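Shortbread cartons: stand on end or lay flat in the cupboard?

tinlid_486
Sorting out the dry goods shelf and I've got a stack of long narrow shortbread boxes left over from a Warstead hamper. Shelf clearance is 251 mm. Laid flat they waste depth, stood on end they just fit. Does standing them up do any harm?

Mendevo
Yes. The fingers sit in a plastic tray and all the load goes onto the bottom row. You get broken corners and a layer of crumb. Lay them flat, no more than 2 high.

greyworktop
Disagree. A 200 g box has next to no weight in it. Most breakage happens in the post or the shopping bag. Mine have stood on end for months and come out whole.

Mendevo
Depends on the tray. The Delov ones have separate pockets and will stand up to it. The cheaper sort have one open trough and everything slides.

tinlid_486
No idea which tray these have, they're still sealed.

rostami_pantry
Tilt one slowly next to your ear. If the contents shift, it's an open trough, so store it flat. And keep them off the shelf above the oven whichever way you put them, the butter goes stale quicker in the warm.

greyworktop
Fair point about the oven. I still think flat storage is a waste of a shelf. Once a box is opened the contents should go in a tin anyway, the card lets damp in.

tinlid_486
Tried the tilt test and they shift, so flat it is. Red box on its side on the dark grey top, label on the end face, so I can turn the ends outwards and tell them apart without pulling them all out.
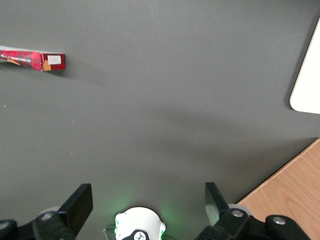

Mendevo
Ends outwards is fine, but write the best-before month on each one in marker. The print on those end labels is usually tiny and you won't read it at the back of a cupboard.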